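Burkstead opens February round of Stone and Paving Repair Grants

Funding now covers heritage kerbs, church steps and privately owned forecourts

BURKSTEAD – The Municipality of Burkstead today announced the opening of the February intake of its Stone and Paving Repair Grants, which help property owners, congregations and small businesses meet the cost of repairing damaged stonework that the public walks on or passes beside.

Applications will be accepted until 4 p.m. on the last Friday of the month. Successful applicants will be notified in writing before the spring construction season begins.

The program was introduced to address the condition of older stone surfaces in the town centre, many of which were laid when Hanon Street was the main route to the rail yards. Repeated freezing and thawing, road salt and heavy delivery vehicles have shortened the life of paving that was intended for foot traffic. Owners have told the municipality that the price of matching stone, combined with the small size of most jobs, makes it difficult to secure a contractor at a reasonable rate.

Under the revised terms approved by council, a grant may cover up to half the cost of an eligible repair. Applicants whose project has been assessed as a trip hazard by a municipal inspector may ask to be considered for a higher share. Projects on streets inside the Arriaga Heritage District will continue to receive design advice at no charge.

"A good stone surface can serve a street for generations if small defects are dealt with at the right time," said Macario Chávez, Director of Public Realm for the Municipality of Burkstead. "Owners in our older neighbourhoods have carried this responsibility largely on their own. The changes announced today will make it easier for them to plan the work properly and to choose repair over replacement where the stone is sound enough to keep."

What is new this year

The February intake is the first to accept applications for privately owned forecourts that are open to the public during business hours. Previously, only steps, kerbs and sidewalks directly abutting a municipal road were eligible. The change follows a review of enquiries received at the Kavia Service Centre, where shopkeepers on the north side of Hanon Street had been turned away under the earlier rules.

Places of worship and community halls may now apply for work on entrance steps and landings whether or not the building is listed. Listed buildings still require a heritage permit, and the permit application can be submitted together with the grant form. The fee for the permit will be waived when a grant is awarded.

The municipality has also lowered the minimum project value to $400, so that owners can seek help with a single lifted flag or a short run of open joints. Staff expect this to be of particular benefit to tenants in the smaller units near the market, whose leases often make them responsible for the threshold and little else.

Assessment of applications

Each application will be reviewed by the Public Realm office against public safety, the age and rarity of the stone, and the likely life of the proposed repair. Applicants are asked to supply a written quotation, proof of ownership or the owner's consent, and clear pictures of the affected area in daylight. Quotations must be no more than 6 months old on the closing date.

An inspector may visit the property before a decision is made. Owners do not need to be present if the surface can be reached from the street, but gates and yards should be left unlocked on the agreed day. The inspector will record the type of stone, the pattern and depth of any cracking, the state of the bedding and whether water is draining toward the building.

Work that has already started is not eligible. Owners who need to make a surface safe while they wait for a decision may put out barriers or temporary covers, and doing so will not affect their application.

Recognizing damage in stone slabs

Fine branching cracks may be confined to the surface or may run through the full thickness of a slab, and the two are hard to tell apart by eye. Owners are encouraged to report what they see and leave the diagnosis to the inspector. Lines that spread outward from one point deserve particular attention, as they can indicate a heavy impact or a void in the bedding underneath. A slab that rocks or sounds hollow when tapped should be reported even if its face is unmarked.

Sealants and cement mortars sold for general household use are not recommended on older stone. They can trap moisture and cause the face to flake in the following winter. Where cracks are stable, a qualified mason will normally suggest a lime-based or colour-matched resin filler.
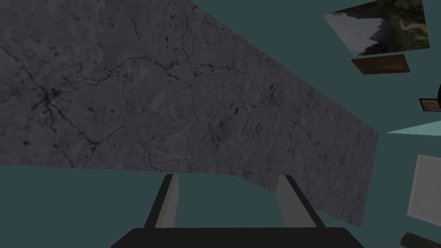 Information sessions for owners and contractors

The Public Realm office will hold 3 information sessions at the Kavia Service Centre during the application period. Each will include a short presentation on the grant terms, followed by time for individual questions. Owners may bring draft applications for review. Masons and paving contractors who wish to be added to the municipal list of suppliers are also invited, and should bring proof of insurance and the names of two recent clients.

The centre is fully accessible and is served by the Hanon Street bus. Parking is available behind the building after 5 p.m. Interpretation can be arranged on request when registering.

How to apply

Application forms are available at the Kavia Service Centre, at the Burkstead Public Library and on the municipal website. Completed forms may be returned in person or by mail. Forms sent by mail must be received by the closing time; a postmark will not be accepted as proof of delivery.

Owners who applied unsuccessfully in an earlier intake may apply again and may reuse their supporting documents, provided the quotation is still current.

About the Stone and Paving Repair Grants

The Stone and Paving Repair Grants are administered by the Public Realm office of the Municipality of Burkstead and funded from the annual capital budget. The program has supported some 100 repairs to steps, kerbs and paved areas in the town centre and the Arriaga Heritage District.

Media contact

Public Realm Office
Municipality of Burkstead
Kavia Service Centre, Hanon Street

Interview requests for Mr. Chávez should be directed to the office during regular business hours.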